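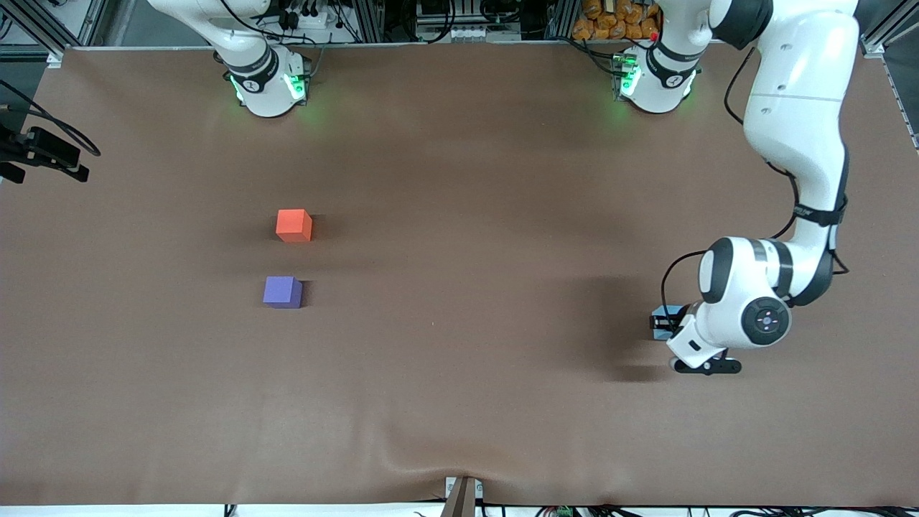
How many demos does the cube task need before the policy is worth evaluating?
At Akande we stop at 659 good episodes and train once on the full set. Fewer than that and the grasp heading starts to drift on the far side of the table.

Section 4. Recording and evaluating the cube task

Applies to the two-arm cell with the brown covering. For the older single arm cell see Section 7, different home pose.

4.1 Before you start

1. Power both arms. Wait for green on both bases.
2. Load the Drultia config. Check the task name, last person may have left theirs in.
3. Pull the covering flat in the middle. Folds near the bottom edge are fine, folds under a cube are not.
4. Run a cable check by hand. Slow sweep of each arm, full range, watch the black cable along the link.
5. Camera preview up. Whole work surface visible, exposure locked.

CAUTION: Hands out of the workspace before enabling. The arms move to home as soon as you enable, no countdown.

4.2 Recording an episode

1. Place cubes from the start sheet. Orange, purple, light blue. Do not place by feel, we tried it and everything ended up in the same spot.
2. Step back. Press record, then wait for the tone.
3. Teleoperate. One arm per pick. Come in from above, fingers straight down.
4. Lift just clear of the surface, hold, then move to target.
5. Release, retract, stop recording.
6. Mark it good, bad or redo. Bad means the cube slipped or tipped. Redo means you did somthing odd.

NOTE: Keep the bad ones. Onyekachi Olaniyan uses them for the failure classifier. Separate folder, same naming.

NOTE: Episodes over 30 seconds get dropped by the loader. No warning, check the log.

4.3 Training

1. Copy the good folder to the Ravunstead machine.
2. Run the prep script. Wrist and fixed views get resized together.
3. Batch size 8. Do not raise it, memory.
4. Save a checkpoint every 2,000 steps.
5. Pick the checkpoint by rollouts. Loss alone picked the wrong one in June.

4.4 Evaluation rollouts

1. Use the held-out start sheet. Never the recording one.
2. Same light as recording. Overheads on, blinds down.
3. One person runs, one person scores. Scorer does not know which checkpoint.
4. Score grasp and place seperately. A good grasp with a bad place is still a grasp.
5. E-stop within reach of the runner the whole time.

CAUTION: If the policy pushes down on the table, stop it. Don't wait to see if it recovers. Check finger alignment before the next run.

4.5 What we got

Adding the short hold after the lift helped more than adding demos. Grasps on the side nearer the other arm still weaker, Ifeoma Jibrin thinks it's shadow, not tested yet. Shuffling cube colors between starts fixed the habit of always going for orange first.

4.6 Common problems

Arm won't enable: red fault in the console, clear it, try again. Twice and still no, call Nerys Mathias.
Cube slips at lift: wipe finger pads, dry cloth only.
Views out of sync: restart the recorder, bin that episode.
Config changes not showing up: you edited the local copy. Edit the shared one and reload.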